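智能佩戴设备用户小组 会议记录

日期:2026年5月2日
形式:现场和线上同时进行
记录语言:中文(记录人的母语不是中文,如有用词不合适的地方,请在下次会议之前告诉我,我会改正)

一、会议开始和上次记录的确认

主持人宣布会议开始。上次会议的记录已经提前发给大家,有一位成员提出一个修改:上次第四项里写的“充电盒”应该是“充电底座”,两个是不同的配件。记录人接受这个修改。除此以外没有别的意见,上次记录通过。

上次留下来的事情有三件。第一件,把小组的共享文件夹重新整理,已经完成,旧的文件夹保留到八月,以后删除。第二件,向 Nultel 询问手环的开发者权限,已经发信,得到的回答放在本记录第三项。第三件,找一个比现在更安静的会议地点,还没有结果,继续留在清单里。

二、Skindine 智能戒指试用情况

小组从 Skindine 借到一批智能戒指,试用的时间是四个星期。参加试用的成员在会前填写了问卷,今天由负责试用的成员做口头报告。

报告的主要内容如下。

戴在手上的感觉总的来说比较好,多数人在第二天以后就不太注意到它。有两位成员说洗手以后戒指里面会留水,皮肤发痒,他们后来换到另外一只手上,情况好一些。有一位成员因为手指在早上和晚上粗细不一样,选尺寸的时候遇到困难,最后选了大一号的,但是大一号的戒指测量心率的时候数据经常断。

关于电池,说明书上写的使用时间和实际使用时间有差别。打开手势功能以后,电池消耗明显加快。负责试用的成员建议,以后写试用报告的时候,一定要写清楚哪些功能是打开的,否则不同的人的结果不能放在一起比较。大家同意。

关于手势功能,意见不一致。一部分成员认为用拇指在戒指上滑动来翻页很方便,特别是做饭的时候和抱孩子的时候。另一部分成员认为误触太多,在公交车上抓扶手的时候,手机里的音乐会自己切换。有人问能不能调灵敏度。负责试用的成员回答:可以调,只有三个等级,最低的等级还是会误触,只是次数少了。

有成员提出戒指的数据是存在手机里还是存在公司的服务器里。这个问题在说明书里没有写明白。决定:由负责试用的成员写信问 Skindine,问题包括三点,即数据存放在什么地方,保存多长时间,用户要求删除以后多久能够真的删除。收到回答以后发给全体成员,不等下次会议。

归还设备的时间定在八月之前。归还以前每个人要自己在应用里解除绑定,并且恢复出厂设置。上一次借设备的时候有人忘记解除绑定,给后面的人造成麻烦,希望这次不要再发生。

三、Nultel 手环的开发者权限

Nultel 在回信里说,可以给小组开放测试用的接口,但是有条件。第一,小组要指定一个联系账号,不能每个成员分别申请。第二,每个小时的请求次数限制在200次。第三,用接口得到的数据不能用在商业目的。

讨论的时候,主要的问题是请求次数够不够用。写同步程序的成员解释说,现在的程序每次同步要发出不少请求,因为它把心率、步数和睡眠分开来取。如果改成合并请求,平时的使用应该没有问题,可是第一次导入历史数据的时候会超过限制。他的建议是把历史数据的导入放在夜里慢慢做。

有成员认为,为了一个限制这么多的接口去改程序,花的时间不值得,不如直接使用手环导出的文件。另一位成员不同意,理由是导出的文件里没有睡眠的分段数据,而小组里关心睡眠数据的人比较多。

主持人请大家表态。结果是接受 Nultel 的条件,先试用到八月,到时候再决定要不要继续。联系账号使用小组的公共邮箱。密码的管理办法和以前一样。

四、语音控制的中文识别

这一项是上次会议没有来得及讨论的。

Apaza 的语音耳机在今年的更新以后增加了中文指令。有成员准备了一个小测试,一共105条指令,内容包括打电话、记事情、设闹钟、翻译短句和导航。测试是在安静的房间里做的,每条指令只说一遍,不重复。

结果,正确执行的是48条。错误主要集中在下面几种情况。

(一)人名和地名。特别是两个字的名字,耳机常常听成普通的词。

(二)中文里面夹英文。比如指令里有应用的英文名字,耳机多半会停下来,说没有听懂。

(三)说话人有口音。做测试的成员自己是南方人,他说前鼻音和后鼻音分得不太清楚。记录人也试过几条,因为记录人的声调有时候不准,结果更差一些。这一点请大家理解为对设备的意见,同时也是记录人需要继续学习的地方。

(四)时间的说法。“下午三点一刻”可以识别,“三点过一刻”不可以。“后天”可以,“大后天”被理解成“后天”。

有成员指出,只有一个人主要来说,得到的结果不能代表什么,建议找更多不同口音的人来做同样的测试。测试指令的清单会放到共享文件夹里,愿意参加的成员自己下载,做完以后把结果写在表格里。表格里要写上自己在哪里长大,学普通话的年龄,还有测试时房间的安静程度。

另外有人问,唤醒词能不能自己改。现在的版本不能改。几位成员觉得现在的唤醒词在公共场所说出来有点不好意思,所以他们平时还是用手按。主持人说,这个意见可以一起写到给 Apaza 的反馈里。

反馈信由做测试的成员起草,发给大家看过以后再寄出。信里只写我们自己测到的事情,不写从网上看来的别人的抱怨。

五、佩戴摄像功能的使用规则

这一项讨论的时间最长,意见也最多。

背景是这样:小组里使用带摄像功能的眼镜的成员越来越多,在聚会和会议的时候,有人戴着眼镜来,别的成员不知道眼镜是不是在录。上个月有一位成员在群里写了一段比较长的话,说她感觉不自在,希望小组有一个明确的规则。

规则草案在会前已经发给大家,内容一共五条。今天逐条讨论。

第一条,进入会议地点以后,带摄像功能的眼镜应该摘下来,或者把镜头盖上。有成员说他的眼镜是带度数的,摘下来就看不见东西。修改为:带度数的可以继续戴,但是必须盖上镜头,没有镜头盖的,用不透明的贴纸。通过。

第二条,需要拍摄的时候,要先说出来,并且等在场的人都同意。有人问线上参加的人算不算在场。讨论以后认为算,因为屏幕也可能被拍进去。通过。

第三条,指示灯不能遮住,也不能用软件关掉。没有不同意见。通过。

第四条,拍到的材料保存多久。草案里写的是三十天。有成员觉得太长,有成员觉得太短,比如做设备比较的时候,原始材料常常过几个月还要再看。没有达成一致,这一条先不写进规则,请起草的成员另外准备两个不同的写法。

第五条,有小孩子在的时候一律不拍。有一位成员说他常常用眼镜拍自己家的孩子,问这样算不算违反规则。起草的成员解释说规则只管小组的活动,不管成员家里的事。在文字里加上“在小组活动中”几个字以后通过。

关于违反规则怎么处理,有人建议写明第一次提醒,第二次请离开。主持人觉得现在不需要写得这么严格,先看看大家遵守的情况。多数成员同意主持人的看法,少数成员保留意见,按照他们的要求记在这里。

六、Brarkura 头戴设备的借用

Brarkura 的头戴显示设备小组现在有两套,一套是完整的,另一套的左手控制器接触不好,有时候会断开。两套都可以借,借第二套的人要知道这个情况。

借用时间仍然是每人一个星期。有成员建议改成两个星期,理由是第一个星期基本都花在适应头晕上面。负责设备的成员说排队的人多,改成两个星期的话,后面的人要等很久。折中的办法是,没有人排队的时候可以自动延长,有人排队的时候按一个星期计算。大家同意。

消毒和清洁:面部的海绵垫每次归还以后要换。现在剩下的海绵垫不多,需要再买。镜片只能用干的软布擦,不可以用酒精。上次有人用了酒精湿巾,镜片上的涂层留下了一块痕迹,看亮的画面的时候能看出来。

使用的时候周围要有足够的空间,并且要先在设备里画好安全边界。有两位成员在家里用的时候手碰到了柜子,没有受伤。有成员提醒,地面不一样高的地方,还有地板和地毯相接的地方,脚下容易绊到,因为戴着设备的时候看不见。这一点要加到借用说明里。

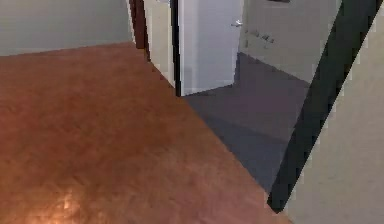 七、费用

小组今年的会费已经收齐。现在需要支出的项目有:购买海绵垫,购买一个多口的充电器,还有寄送设备的邮费。

这三项加在一起的预算定为100欧元。如果超过,要先在群里问过大家。充电器请买有安全认证的,不要只看价格。

有成员问,自己坐车去取设备的车费能不能报销。以前没有这样的规定。决定:取送小组公共设备的公共交通费用可以报销,需要保留车票,自己开车的暂时不报销。

八、其他事项

1. 有成员希望下次会议能讲一讲怎样把旧手表里的数据转到新设备里。她自己用过三种不同的办法,都丢了一部分数据。写同步程序的成员答应准备一个简短的说明。

2. 群里的消息太多,重要的通知容易看不到。以后通知只发邮件,群里只用来聊天和问问题。

3. 记录人请大家在会上说产品型号的时候说得慢一点,型号里的字母和数字听起来很相近,容易记错。

九、需要完成的事情

给 Skindine 写信,询问数据存放的问题:负责试用的成员。

回复 Nultel,接受条件并且提供联系账号:写同步程序的成员。

上传语音测试的指令清单和表格,起草给 Apaza 的反馈信:做测试的成员。

摄像规则第四条的两个写法:起草规则的成员。

修改 Brarkura 设备的借用说明,购买海绵垫:负责设备的成员。

继续寻找会议地点:全体成员,有消息请发邮件。

下次会议的时间在邮件里另外通知。对本记录的修改意见请直接回复邮件,并写明是第几项。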